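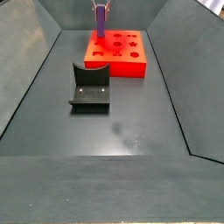 I have wanted to get inside the Pladatari building in Emside ever since I found out that's where the shape sorters come from. You know the ones, chunky block, holes in the top, a pile of pieces and a toddler trying to jam the wrong one in with both fists. We had one when my kids were small and I still find a piece under a couch every couple of years. So when the open day sign went up I put it on the fridge and told everybody in the house they were coming. Two of them did.

Getting there first, for anyone planning on the next one. The 48 bus from the station stops right at the gate. We drove, which was dumb, because the parking lot was full by ten and we ended up on the grass behind the tire place. Entry was free but you needed a ticket from the website. They'd put out 400 and a woman in line behind us said they were gone in an afternoon. She was printing hers off at the library the same minute I was doing mine in bed on my phone!

Once you're in, they give you a sticker and a paper map that was no use at all (the arrows went through a wall). You follow a yellow line on the floor anyway. First stop is the old workshop, where the company started out doing wooden spoons and clothespins. There's a lathe behind a rope and a wall of sample toys, some of them pretty grim looking. One clown in particular. My daughter took four pictures of it.

Then comes the room I'd come for. It's all shape sorters, every kind they've made or looked at making, and it smells like a new shower curtain. What surprised me was how much thinking goes into the holes. I'd have guessed you cut a circle, a square and a star and go to lunch. But our guide had a whole speech about the gap between the piece and the edge of the hole. Too tight and a kid gives up, too loose and the square falls in the round hole and everybody's learned the wrong thing. She said they went through a full winter of arguments about the star before they settled on it in March, and people in the office still don't agree on how fat the points should be.

I liked the red one best. It's a thick slab, really glossy, the kind of red-orange you get on a fresh tomato, and it has round holes and a star and a rounded one with a bunch of sides that I couldn't name and neither could anybody else in our group. Octagon got a lot of votes. There's also a wide one at the front with a notch in the edge, and I'd have been stumped by that at age two and I'd probably be stumped now. Against all that red the purple bar looks fantastic. It's tall and skinny with flat faces, and my son said it looked like a grape popsicle, so then of course he wanted a popsicle, and that was the next fifteen minutes of my life.

Colors get their own corner. They have chips of plastic on rings, hundreds of them, and you can pull them out and hold them against each other. I learned that red is a pain. It changes on you depending on what's next to it and how deep the piece is, so the holes always look darker than the top and parents write in asking if they were painted separately. They weren't, at least on the ones we got to hold. I asked if the purple was new and the guide said they'd had a purple on and off for years and it always sells out of the spare parts bin first. Who's losing all the purple ones?

After that you get to the hands-on tables, which is where we lost my son completely. They have a pile of sorters, a kitchen timer and a sheet of paper taped to the wall with the day's best times. Grown-ups are allowed to play and let me tell you the grown-ups were worse than the kids. There was a man in a very nice coat who would not give up his spot. I had a go and did fine until I got to the many-sided one, which goes in only if you turn it just so, and I turned it every way except that. My daughter did hers with her eyes closed to show off and beat me anyway.

Across the yard is a second building they share with Dierckx, who make the cardboard boxes. I'd have skipped it but it started to rain. Glad I didn't! They have a machine that folds the flat sheets up into cartons and it goes so fast you can't see the middle part of the fold, just flat and then box. They let each kid take one home. We now own two extra boxes, both of which the cat has moved into.

Lunch was a food truck from Clondum doing potato pancakes with applesauce or sour cream, and I had both on the same plate and got a look. Long line, worth it. The coffee inside the building was bad and it was free so I'm not complaining. Bring cash for the truck, their card reader kept dropping out.

Then the shop, naturally you leave through the shop. Seconds are on the shelves along the back and that's where the good prices are. You're looking for little scuffs or a color that came out a shade off. I got a sorter for my sister's baby and a bag of loose pieces to replace our couch ones, without checking whether the newer pieces fit our old block. They don't. The star goes in if you lean on it. There's a spare parts form you can fill out at the counter, so I did that, and my number was 206 for the day, so I guess I'm not the only person with a couch.

A few things I'd change. More chairs, please. There were a lot of grandparents looking for somewhere to sit down. The bathrooms are all at the start of the yellow line, and once you're past the color corner it's a long walk back with a kid who needs to go right now. And I'd have loved to see the part where the pieces get molded, but that side was closed for the day and all you could do was look through a window at the lights off.

We were in there close to three hours and I'd planned on one. The next open day is 3 Oct 2026 and tickets go up on the website a few weeks before. I'm going back for the notched one, I never did find out what piece goes in it.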